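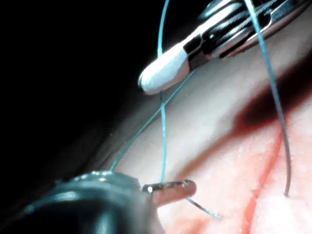

Two small manufacturers on opposite sides of the same Gellen parking lot spent years competing for the same lunch truck and never for the same customer. Jultow made molds, mostly for packaging. Prelinska did metal finishing, the slow and fussy kind, on parts that had to come out smooth enough to see your face in. Polished metal jaws on a gripper, bright along every ridge and slot, with a rounded white tip at the front end, are about as good a picture as any of where the two trades meet: somebody has to get the shine right, and somebody has to shape the soft-looking part that goes over it. For a long time the two shops did those jobs apart, sent the pieces back and forth through a customer three states away, and paid freight both ways to cross a parking lot.

The merger talk started over that freight bill. Jultow's owners had run the numbers on one order and found that a single box of caps had traveled farther than most of the people in the building had that year. They walked across the lot with the invoice in hand. Four weeks later the companies had a handshake deal to share a loading dock, and by the end of the following winter they were sharing a payroll clerk, a forklift and a health plan.

What a difference the health plan made! Between them the shops employ 48 people, and buying coverage as one group got them a plan neither could have landed alone. Machinists talk about it the way other folks talk about a new truck. One finisher who had been driving to a second job on weekends gave it up the month the new cards arrived.

The harder part was the floor itself. Prelinska's people like quiet and good light, and they like to finish a tray before they look up. Jultow's side runs loud, with the radio on and the presses thumping. The first attempt at one big open room lasted four days. Then a wall went back up — with a window in it, and a pass-through wide enough for a cart — and everybody calmed down.

The Erdős line is the first product the two have made together from start to finish, a family of small molded-and-metal end pieces for equipment makers who order in short runs. The first batch was 3,000 pieces. Rejects got sorted into coffee cans by what had gone wrong, and the cans sat on the sill of that window where both sides could see them. Bad seams were Jultow's to fix, and scratches were Prelinska's. The argument over a can labeled "both" went on for most of a week, and it led to a better tray with a lip on it, so parts no longer knock together on the cart.

The sign out front still carries both names. A new one has been priced twice, and both times the money went to tooling. The next purchase is a second press, due on the Jultow side in December, and the dock has to be widened before it can come through the door.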